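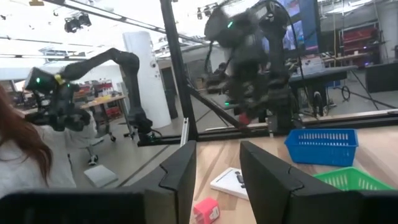 Pundness launches Emeck, a tidying plan for shared tables

Bavov, Jul 28, 2025 – Pundness, the workplace storage company, has launched Emeck, a simple plan for keeping small items in order on tables that several people use. Emeck is open to offices, workshops, colleges and libraries from today.

The plan deals with the small things that collect on a shared table: phone chargers, cables, notepads, boxes with one item left inside. Pundness looked at 280 shared tables before settling on the final version. Chargers were the item most often left out at the end of the day, and also the item people most often said they could not find.

Under Emeck, every table gets a short list of what lives on it and a basket for each group of items. The list is kept to one side of paper. Anything that is not on the list is moved off the table at the end of the day and kept on a shelf for two weeks, so that its owner can collect it.

Chargers are sorted by the ports they have. Pundness found that people looking for a charger usually know which cable they are holding, and want to see at a glance whether it will fit. Chargers with a USB-C port go in one group and those with only USB-A ports go in another. A charger with both is put with the USB-C group.
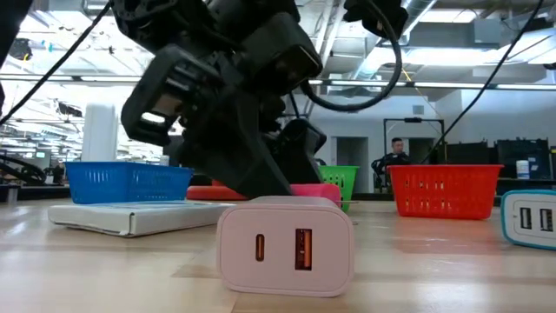
A pink wall charger with a USB-C port and a USB-A port. Under Emeck it is kept in the USB-C group.

Boglárka Gál, head of product at Pundness, said: "Most people are happy to put things away if they can see where they go. We tried printed labels on everything and they peeled, or someone swapped the baskets and the labels were wrong. Colour worked better. People remember that their cables go in the green one, and they remember it after a holiday as well."

Customers choose their own colours and decide what each one stands for. Pundness asks only that the same colour means the same thing at every table in the room.

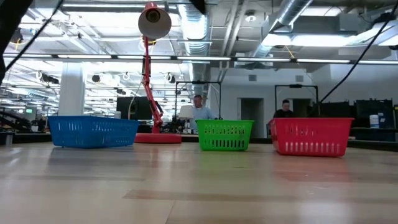
Emeck baskets are set out along the table and stay there during working hours. Pundness advises against stacking them while people are at work, as the bottom basket tends to be forgotten. They do not all need to be the same size. A blue basket can be the widest of the set and take the bulky items, with a smaller green one and a red one further along the row. Slotted sides let people see something of what is inside without tipping it out. A desk lamp can stand between two of the baskets, as the red one does here, provided its base sits flat on the table and its arm can still be moved.

The first customer for the plan is Lungu, a firm that runs shared workrooms. It has signed up for six rooms and will review the plan after three months. Tables in each room will be cleared at closing time by whoever used them last, and the baskets will be checked once a week by the front desk.

Gál added: "Lungu asked us sensible questions, mainly about what happens to things that have no basket. We rewrote that part of the guide after talking to them, and the new wording is what everyone will receive."

New customers receive a printed guide, a blank table list and a visit from a Pundness adviser. The visit covers sorting what is already on the tables and agreeing the colours. Customers may use baskets they already own. Those who need new ones can order them from Pundness separately.

Bookings for visits can be made through the Pundness office in Bavov. The guide is also available on its own for customers who prefer to set up the plan themselves.

About Pundness

Pundness supplies storage and tidying plans for shared workplaces. The company is based in Bavov.

Media contact: Press Office, Pundness, Bavov

ENDS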